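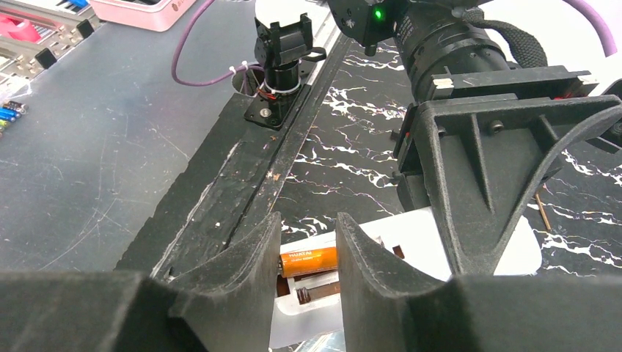

Tivetov (online game)

Tivetov is an online role-playing game set in the river port of Walurico, where smugglers, dock guards and a good many ordinary fishmongers all try to make a living on the same crowded piers. It was designed by Giorgia Sorrentino and Máté Tóth, and it has kept a small and very loyal crowd of players over the years.

Gameplay

Each new player picks one of 2 houses, Montoya or Rulley, and starts out with a rowboat and 20 coins. Cargo can be bought, traded or (if you have the nerve for it) lifted from somebody else's deck at night. Harbor battles hold up to 427 players - quite a squeeze on the narrower docks, as anyone who has fought there will happily tell you.

Outfits and packs

Clothing matters a great deal in Walurico, and merchants give better prices to a well-dressed captain. The Harbormaster pack, drawn by Eun-seong Jeon, adds a long coat, a brass spyglass and 2,000 coins, and it went on sale in September.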